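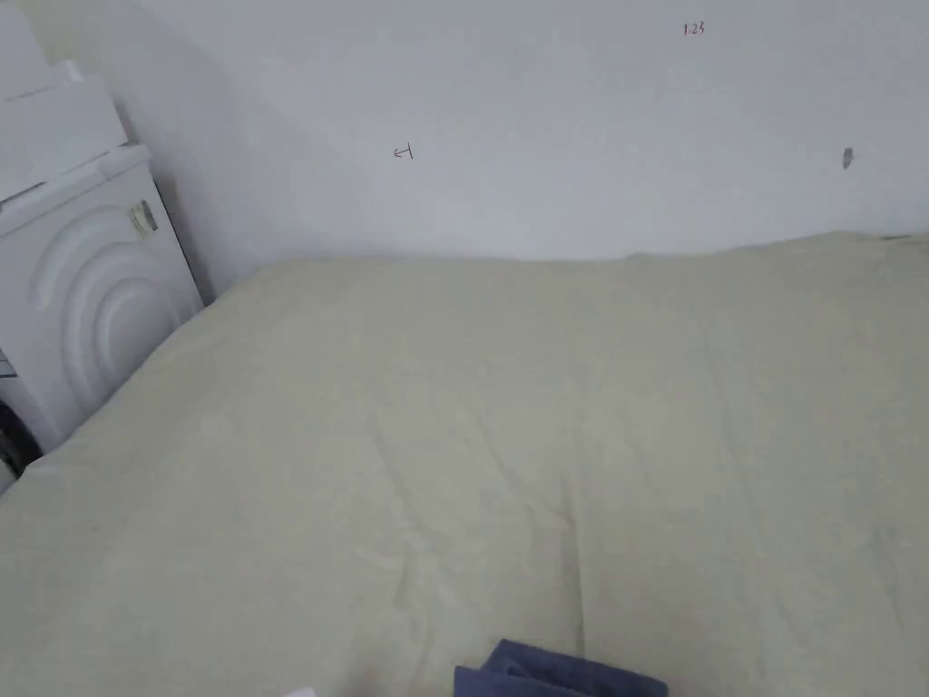
Subject: Re: duvet creeping down the bed
Date: 2022-10-07
List: Burkis home and linen list

> We moved the bed into the small room at Villanueva in August and
> the duvet has been sliding off the foot end ever since. It's a big
> one and I can't get around to the far side because of the wall.
> Do you all tuck, or just let it hang? Also is it worth putting a
> cover under it?

Oh, I know this one! My bed is shoved up against the wall too, with the washing machine jammed into the corner right beside it, so making it is mostly leaning and grunting. I've been at it for seven years and I still end up kneeling in the middle of the mattress some mornings.

I don't tuck the duvet at all. I push the extra up against the wall so it makes a soft little ridge back there, and then I smooth toward myself with flat hands. It never comes out perfectly flat (mine always keeps one long crease) and I've quit caring. A pale duvet shows every wrinkle anyway.

As for something underneath — yes, absolutely. A cotton cover grips a lot better than bare mattress. I paid $18 for mine at Hinduvero and it has been through the wash more times than I'd like to admit. The order I do things in on wash day:

1. Everything off, duvet over a chair, mattress bare. Mine is cream and I like to look it over while I can.

2. Blue cloth on next. Find the stitched edge first and pinch it right at the stitching, then lift and pull the rest out across the bed from there. If you grab it in the middle you just get a big bunch and have to start over.
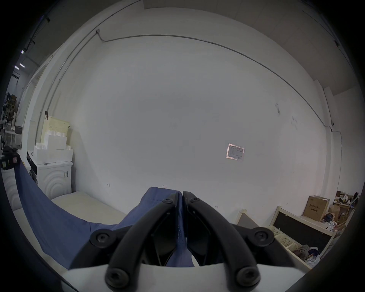

3. Duvet last, wall side first. Throw it farther than you think you need to, then pull back.

One more thing, measure before you buy. I ordered a cover from Evex that was 20 inches too short because I went by the name of the size and skipped the tape measure. They did take it back, but I had to pay the postage.

Does yours slide at night or while you're making the bed? If it's at night I'd try turning it the other way around before spending any money.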